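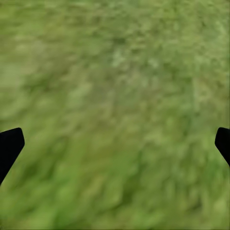 第三章　把秤摆好，开始记录第一餐

适用于 Multance 厨房营养秤与 Zullov 记录程序
本章修订于2019年7月22日
编写：Vichien Thongdee

拆箱和装程序的内容在第二章，走到这一章，您手边应该已经有一台能开机的 Multance，手机里也装好了 Zullov。接下来就是最有意思的部分了：称东西，吃东西，看数字慢慢变成一条属于您自己的曲线！我自己用了很久，到现在早上称燕麦的时候还是会挺高兴的。

本章从放置和校准讲起，然后是建立个人档案、设定目标、记录第一餐，再往后是外食、剩菜、一锅炖菜这些比较麻烦的情况。不必一次读完。第一天只做3.1到3.4就够了，其余的等碰上了再翻回来看。

开始之前请先看这一条：

注意：Multance 是厨房用具，不是医疗器械。它能告诉您一碗饭有多重，程序能按食物资料库换算出能量和主要营养素，但两者都不能诊断疾病，也不能代替医生或营养师的意见。正在怀孕或哺乳、有糖尿病、肾病、痛风，或者曾经有过进食障碍的读者，请先和为您看诊的医生谈一谈，再决定要不要记录、记录哪些项目。未成年人请由家长陪同使用，不要自行设定能量目标。

3.1　放置

1. 找一块平整、坚硬的台面。石面、不锈钢面、厚实的木桌都可以。软垫、桌布、叠起来的毛巾不行，秤脚会陷下去，读数一直飘。

2. 把秤放在离灶台和出风口远一点的位置。抽油烟机开到强档时，盘面上方的气流足以让最后一位数字来回跳。

3. 四只秤脚全部着地。用手指轻压盘面的四个角，如果哪一角会翘，把秤转个方向再试。

4. 打开电池仓，装入2节AAA电池，正负极按仓内标记。新旧电池不要混用。

5. 按住开机键，直到屏幕亮起。等数字归零并且停稳，再往上面放东西。

提示：给秤找一个固定的家。收在柜子最里面的秤，用三天就没人想拿了；放在案板旁边的秤会一直用下去。我家那台就挨着电饭锅，盛饭时顺手一放，多花不了几秒。

提示：如果台面实在紧张，可以把秤立着收进置物架，但屏幕要朝外，盘面上不要靠任何东西。长期受侧压会让传感器偏移，得重新校准。

注意：不要把微波炉、冰箱顶部当作常用位置。压缩机运转时的振动肉眼看不出来，秤感觉得到。

3.2　校准

出厂时已经校准过一次，但运输途中难免颠簸，建议到家后自己再做一遍。换电池之后不需要重做，搬家之后要。

1. 开机，盘面清空。

2. 长按“单位”键，屏幕显示 CAL 后松手。

3. 屏幕先显示 0，随后显示 2000。请把随机附带的砝码放在盘面正中央。砝码标称2000克，拿取时请戴附带的棉手套，或者垫一块干净的布，手上的油脂和水气会附着在金属表面。

4. 等待屏幕显示 PASS。

5. 取下砝码，读数应回到 0。

6. 再放一次砝码，看读数是否为2000克。如果一致，校准完成。

如果屏幕显示 FAIL，多半是台面不平，或者放砝码时手碰到了盘面。关机，等一会儿，从第一步再来。连续几次失败，请翻到第九章的故障表。

砝码丢了怎么办？别用瓶装水代替。瓶子本身有重量，瓶里的实际装量也有允许的偏差，拿它来校准，等于把误差写进秤里。请联系您购买的门店，或者带到 Luangrath 的服务点，那里可以代做校准。

3.3　与 Zullov 配对

1. 打开手机蓝牙和 Zullov。

2. 进入“设备”页，点右上角的加号。

3. 按一下秤的开机键。列表里出现 Multance 后，点选它。

4. 秤的屏幕上会显示一组配对码，把它输入手机。

5. 配对成功后，秤会短鸣一声，程序首页左上角出现秤的小标志。

每次称量时，只要程序开着，重量就会自动传过去，不用手抄。忘了开程序也不要紧，秤能暂存最近的称量记录，下次连接时一并上传，您在“待认领”列表里补上食物名称就可以了。这个功能我特别喜欢，早上赶时间的时候全靠它。

注意：一台秤可以配对家里几个人的手机，但同一时刻只能连接其中一部。如果您找不到设备，先看看是不是家人的手机正连着。

注意：Wetach 手环也可以在同一页添加。手环只提供步数和睡眠时长，不参与营养换算，没有手环完全不影响本章的任何一步。

3.4　建立个人档案

程序会依次询问几项资料，照实填写即可。

1. 出生年份、身高、体重。体重请用早晨起床、上过厕所、吃早饭之前的数值。

2. 性别。它会影响参考摄入量，例如铁的参考值，育龄女性与成年男性就有差别。

3. 日常活动程度。请按大多数日子的样子选，别按最勤快的那一天选。坐办公室、每周去打一次球，选“较少”就合适。很多人在这里选高了，后面的目标就会跟着偏高。

4. 过敏与忌口。选中之后，程序在搜索食物时会用颜色提醒。请注意，提醒依据的是资料库里的成分，餐馆和散装食品不在保证范围内，有严重过敏的读者务必自行确认。

5. 想关注的项目。可选能量、蛋白质、脂肪、碳水化合物、膳食纤维、钠、钙、铁、钾、维生素D等。

关于第五项，我有一个很真诚的建议：头一个月只选两到三项。全部勾选看起来很过瘾，每天打开却是满屏的进度条，有的超了有的不够，看着心慌，人很快就累了。挑自己最在意的。平时不怎么吃蔬菜的，选膳食纤维；口味重的，选钠；在做力量训练的，选蛋白质；家里长辈用的，可以选钙和蛋白质。等习惯养成了，随时能加。

3.5　设定目标

程序会根据档案给出一个参考能量值。您可以接受，也可以自己改。为了方便讲解，本手册后面一律用每日2000千卡作例子，您的数字多半与它不同，请以自己的为准。

1. 进入“目标”页。

2. 查看参考值，点“采用”，或者点铅笔标志自行输入。

3. 选择显示方式。“按日”适合三餐规律的人；“按周平均”适合轮班、常出差，或者周末聚餐多的人。

4. 设定餐次。默认是早餐、午餐、晚餐，可以添加“加餐”。不想分餐次的话，选“不分”也能用。

5. 保存。

我个人很推荐“按周平均”。一顿火锅摊到七天里，就是一顿火锅，没什么大不了的。按日看的时候，有些朋友前一晚吃多了，第二天就拼命少吃，饿到下午又去翻零食柜，一来一回特别折腾。饮食是看一段日子的，一天高一点低一点，身体应付得来。

注意：目标能量低于程序的安全下限时，会弹出红色提示，并且不允许保存。请不要用修改身高体重的办法绕过它。如果您是在医生指导下执行低能量饮食，可以请医疗机构提供授权码，在“目标—由医生管理”中输入。

注意：短时间内体重明显下降、头晕、月经停止、持续怕冷或者对食物产生强烈焦虑，请停止记录并就医。

3.6　记录第一餐

好，终于可以吃饭了！以最简单的早餐为例：一碗燕麦，牛奶，一根香蕉。

1. 把空碗放在盘面上。

2. 按“去皮”键，读数归零。

3. 倒入干燕麦，等数字停稳，在程序里搜索“燕麦片，干”，点“确认”。

4. 再按一次“去皮”，读数又归零。

5. 倒入牛奶，停稳后选择对应的牛奶。全脂、低脂、脱脂是不同的条目，看一眼包装再选。

6. 把碗拿开。香蕉去皮，直接放在盘面上称，选择“香蕉，可食部”。

7. 点“完成这一餐”。

就这么几下，第一餐记好了。头几次会手忙脚乱，常见的是忘了按“去皮”，结果把碗也算成了燕麦。发现不对，左滑那一条就能改，数字改对就行，不用重新称。

提示：先称后加热。燕麦煮过之后吸了水，重量会变很多，“干”和“熟”是两个条目，不能混着用。米饭、面条、豆类也是同样的道理。本章3.7专门讲这个。

提示：带皮带骨的食物，程序里通常有“可食部”和“整件”两种条目。啃完鸡腿再去称骨头当然最准，但饭桌上谁有这个心思呢，选“整件”让程序按平均比例扣除就好。

提示：油最容易漏。炒菜时把油壶放在秤上，去皮，倒完油再放回来，屏幕上会出现一个负数，那就是刚才用掉的油。程序认得负数，会自动转成用量。第一次用这招的人常常会惊讶，原来随手一倒有那么多。
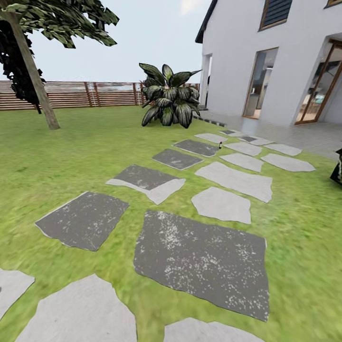 3.7　生重与熟重

食物资料库里同一种食物往往有好几行。名字后面的小字很重要，请养成看小字的习惯。

干与熟：米、面、燕麦、豆子、粉丝。下锅前称，选“干”；出锅后称，选“熟”。

生与熟：肉、鱼、蔬菜。生肉下锅会失水，同样一块肉，熟了以后变轻，但蛋白质大部分还在。如果称的是熟肉却选了“生”，蛋白质就会被低估。

沥干与带汁：罐头豆子、金枪鱼罐头、泡菜。把汁倒掉吃的，选“沥干”。

操作步骤：

1. 先想好这一餐在哪个阶段称最方便。自己做饭的人，大多在切好之后、下锅之前称。

2. 搜索食物，点开条目，核对小字。

3. 点条目右侧的星标，把它收进“常吃”。下回打开就在最上面。

4. 如果全家一起吃，只称自己那一份熟的，也完全可以。

不必为选生还是选熟纠结太久。固定用一种方式，前后一致，曲线就有参考价值。我一个人吃饭时称生的，和家人吃时称熟的，程序分得很清楚。

3.8　一锅炖菜

炖菜、汤、咖喱、八宝粥，材料多，又要分几天吃，很多人卡在这里就放弃了。其实程序里有一个叫“一锅”的功能，用顺手以后真是爱不释手。

1. 做饭前，先称空锅，在“一锅”页点“记住这口锅”。给它取个名字，比如“蓝色小炖锅”。以后就不用再称了。

2. 点“新建一锅”，选择刚才那口锅。

3. 材料逐样称，逐样加进去。不必照下锅顺序，切好一样称一样就行。

4. 调味料里，油、糖、酱油、味噌、豆瓣酱要记。花椒、八角、葱段、姜片可以不记。

5. 炖好之后，锅底垫一块隔热垫，连锅一起放到秤上。程序会自动减去空锅的重量，得出成品总重。

6. 盛自己那一碗时，空碗去皮，盛好再称，点“从这一锅里盛”。

7. 剩下的放凉后装盒冷藏。第二天吃多少称多少，仍然点“从这一锅里盛”，程序会显示锅里还剩多少。

举个例子。一锅番茄牛肉，成品总重1167克，您盛了一碗，其余的归家人和第二天的便当。程序按您那一碗占1167克的比例，分摊全部材料的能量和营养素。至于碗里牛肉多一块还是番茄多一块，几顿下来会互相抵消，不需要把牛肉挑出来单独称。

注意：热锅不要直接放在盘面上。盘面可以承受的温度有限，高温会使读数漂移，也可能让面板变形。请务必先放隔热垫，再按“去皮”，然后放锅。

注意：秤有最大称量，标示在背面铭牌上。装满汤的铸铁锅很容易超出，屏幕出现横线时请立即把锅移开。遇到大锅，可以把成品分几次舀到大碗里称，再把重量加起来，填进“手动输入总重”。

注意：剩菜的安全不归秤管。煮好的食物别在室温下放太久，分装成浅盒可以凉得快一些；再吃的时候要彻底加热。味道或者样子不对劲，就丢掉，别心疼记录里还有剩余。

3.9　外食

在外面吃饭，没人会从包里掏出一台秤（好吧，我掏过一次，同桌的朋友笑了整顿饭）。外食的记录以方便为主，差不多就可以。

1. 在程序首页点“外食”。

2. 选择最接近的菜式，例如“牛肉汤面”“鸡腿便当”“凉拌菜”。

3. 选择份量：小、中、大。份量的参考写在每道菜的说明里，用碗、掌心、拳头作比较。

4. 汤喝了多少，单独选“全部”“一半”或者“没喝”。这一项对钠的影响很大。

5. 饮料另记。含糖饮料请选对糖度。

6. 保存。外食的记录在曲线上是空心圆点，自己称的是实心圆点，方便日后分辨。

手掌法也值得学，出门在外特别好用：一份肉或鱼，看掌心大小和厚度；一份主食，看握起来的拳头；一份蔬菜，看双手捧起来的样子；坚果看一小把。每个人的手与自己的体格大致相称，用自己的手量自己的饭，挺合理的。

在家的时候不妨玩一个小游戏：盛饭之前先猜重量，再放到秤上看。猜准了真的会很有成就感！练上几个星期，到餐馆里看一眼饭碗，心里就有数了。程序里的“猜一猜”会替您记下每次的误差，看着它一点点变小，比看体重有趣得多。

3.10　包装食品与营养标签

1. 在“添加”页点条码标志，对准包装上的条码。

2. 找到条目后，请和包装背面的营养成分表对一遍。厂家会改配方，资料库有时来不及更新。

3. 如果数值不一样，点“以包装为准”，照着标签输入。

4. 看清楚标签的基准。有的写每100克，有的写每100毫升，有的写每份。写“每份”的，再找一找一份是多少。

5. 称出自己实际吃的量，保存。

读标签时留意能量的单位。有的标签只写千焦，有的千焦和千卡都写。Zullov 两种都接受，输入框右侧可以切换，切换之后数字会自动换算。把千焦当成千卡填进去，是客服收到最多的疑问之一，一包饼干忽然变得惊人，看一看单位多半就明白了。

配料表也很值得读。配料是按用量从多到少排列的，一款“全麦”面包，如果排在最前面的是小麦粉，全麦粉排在后头，心里就有底了。糖有许多名字，白砂糖、葡萄糖浆、麦芽糖、浓缩果汁，都算。钠也一样，除了食盐，还会藏在味精、小苏打和各种酱料里。

3.11　饮水与钙的快捷记录

饮水可以不记，口渴就喝、尿色浅淡，对健康的成年人来说就是很好的指标。想记的人，按下面设置：

1. 进入“快捷”页，点“杯子”。

2. 把常用的杯子装满水，放在秤上，先去皮空杯，再看水的重量。水每克按一毫升计。

3. 点“记住这只杯子”。例如我的大杯子是600毫升，喝完点一下就记上了。

4. 没喝完的，左右拖动杯子里的水位线。

心脏或肾脏有问题、医生要求限制液体的读者，请按医嘱设定每日上限，并打开“接近上限时提醒”。

钙的快捷记录也在同一页。牛奶、酸奶、奶酪、用石膏或盐卤点的豆腐、连骨吃的小鱼、芥蓝和小白菜，都是不错的来源，可以把自己爱吃的做成快捷按钮。豆腐的种类差别很大，内酯豆腐的钙比老豆腐少，选条目时别选错。服用钙片的读者，请在“补充剂”里另记，不要混到食物里，这样去看医生时，两部分各是多少一目了然。

维生素D在食物中的来源比较有限，记录里常常偏低，看到进度条很短先别紧张。皮肤晒太阳也会合成维生素D，程序并不计算这一部分。到了12月，日照短、衣服厚，有些人会想自己买高剂量的补充剂来吃，请先问医生，必要时抽血查一查再决定。维生素D是脂溶性的，长期过量会有害。

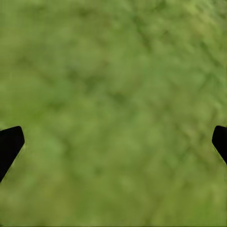 3.12　看懂曲线

记满一周，“曲线”页就会亮起来。第一次看到自己的曲线，真的很值得泡杯茶慢慢看。

横轴是日期，纵轴是您选的项目。浅色的带子是参考范围，深色的线是您的平均值，圆点是每天的数值。双指可以放大，长按圆点能看到当天吃了什么。

建议按这个顺序看：

1. 先看带子和线的位置。线大体在带子里，就很好，不用做什么。

2. 再看高低起伏。是不是总在某几天特别高或者特别低？点开看看那几天有什么共同点。常见的原因有加班、聚餐、没吃早饭、睡得晚。

3. 然后看餐次分布。很多人的蛋白质几乎都堆在晚餐，早餐只有白粥或者面包。在早餐加一只鸡蛋、一杯豆浆，整天就均匀多了。

4. 最后挑一件事来改。只挑一件，改两个星期，再回来看。

第四点请多给自己一点耐心。比方说膳食纤维偏低，可以先把一顿白米饭换成杂粮饭，别的都不动。豆子、粗粮加得太快，肚子会胀，慢慢来，水也要跟上。两个星期后打开曲线，看到那条线往上走了一截，那种高兴劲儿我到现在都记得。

不要用曲线做这些事：

不要拿自己的曲线去和别人的比。身高、年龄、活动量不同，目标本来就不同。

不要因为某一天超出范围就在次日禁食。

不要根据曲线自行停药、减药或者增加补充剂。

不要替别人下结论。家人愿意给您看，您就听听他们怎么说。

3.13　漏记了怎么办

会漏的，大家都会漏。程序提供三种处理方法：

补记。点日期，选餐次，凭记忆选择。补记的圆点带一条小横线。

复制。如果昨天的早餐和今天一样，长按昨天那一餐，点“复制到今天”。我的早餐大半是复制来的。

留空。点“这一餐不记”。留空的那一天不会进入平均值，也就不会把曲线拉低。请不要填一个零，零和留空完全是两码事，填零的话，程序会认为您那一餐什么都没吃。

出门旅行、过节、生病、家里有事，可以在“我的”页打开“休息模式”。打开后没有提醒，也没有连续天数的计算。休息多久都行，回来以后曲线从新的一天接着画。

关于连续天数，默认是关闭的。有些读者喜欢，说看着数字涨很有劲；也有读者觉得有压力。两种都很正常，照自己的性子来。

3.14　全家共用

1. 在“我的—家人”里新建成员，每人一份独立档案。

2. 给每个人选一种颜色。称量完成后，秤的屏幕边缘会亮起对应的颜色，提醒您这一笔记给了谁。

3. 选择共享范围。可以只共享“一锅”和“常吃”，不共享目标与曲线。

4. 孩子的档案不显示能量目标，只显示食物种类的多样程度。请不要用成人档案代替。

给孩子用的时候，重点放在玩上面就好。让他们猜一只橘子有多重、把今天吃到的颜色点亮、自己去皮自己称，孩子们学得飞快！不要在饭桌上念数字，也不要拿记录当奖惩。

给长辈用的时候，字体可以在“显示”里调到最大，并且打开语音播报。长辈胃口小，担心的往往是吃得不够，目标最好由医生或营养师来定。体重在没有刻意减重的情况下往下掉，要尽早去看医生，别等曲线积累得更长。

3.15　清洁与收纳

1. 先关机。

2. 用拧干的软布擦拭盘面。油渍用少许中性洗洁精，再用清水擦两遍。

3. 秤脚和盘面边缘的缝隙容易藏面粉，用软毛刷扫出来。

4. 晾干后再开机。

不要冲洗，不要放进洗碗机，不要用钢丝球、漂白水和酒精。面粉、糖、盐撒到按键上，请先刷后擦，先擦的话容易挤进缝里。

称生肉、生鱼之后，盘面要马上清洁。更省事的办法是垫一只盘子再称，去皮就好。案板、刀具也要生熟分开，这一点和秤无关，但每天都用得着。

长期不用请取出电池，擦净电池仓，和砝码、手套一起收回原来的盒子里。砝码别单独扔在抽屉里，和刀叉磕碰会磨损。

3.16　常见疑问

读数一直跳，停不下来。
检查台面、秤脚、风和振动。如果盘面下面卡了一粒米，也会这样，把秤拿起来看看。

放很轻的东西没有反应。
茶叶、酵母、香料一类，放得太慢时秤会当作漂移归零。先在盘面上放一只小碗，不按去皮，再加材料，用后一个数减前一个数。

同一种食物搜出来好几条，数值不一样。
品种、产地、季节、做法都会影响数值，各条都可能是对的。选最接近您手里那一种的，收进“常吃”，以后固定用它。

程序算出的能量和包装对不上。
以包装为准，按3.10修改。差一点点是四舍五入造成的，可以不理。

运动消耗要不要加回去？
默认不加。活动程度在3.4里已经算进去了，再加会重复。Wetach 手环的步数只供参考。训练量很大的读者，请看第六章。

喝酒要记吗？
要的。酒精本身有能量，在“饮料”里选种类和杯数。服药期间能不能喝，请问医生或药师，程序答不了。

体重没有变化，是不是记错了？
体重每天受水分、盐分、排便、生理周期影响，几天之内的变化看不出什么。改看三到四个星期的平均线。记录完整而平均线不动，说明目前吃的和用的差不多，这本身就是很有用的信息。

换手机以后记录还在吗？
在旧手机上进入“我的—备份”，点“立即备份”，在新手机上登录同一账号即可恢复。秤需要重新配对，锅和杯子不必重新称。

能不能把记录带给医生看？
能，而且我非常鼓励。在“曲线”页点“导出”，选择时间段，勾选要包含的项目，生成后可以打印，也可以直接在手机上给医生看。两到四个星期的记录通常就很有帮助。当时身体有什么感觉，比如饭后胀气、下午犯困、夜里口渴，请写在“备注”里，导出时会一起带上。

第四章接着讲“常吃”和“一锅”的整理方法，以及怎样把一周的菜单排成购物清单。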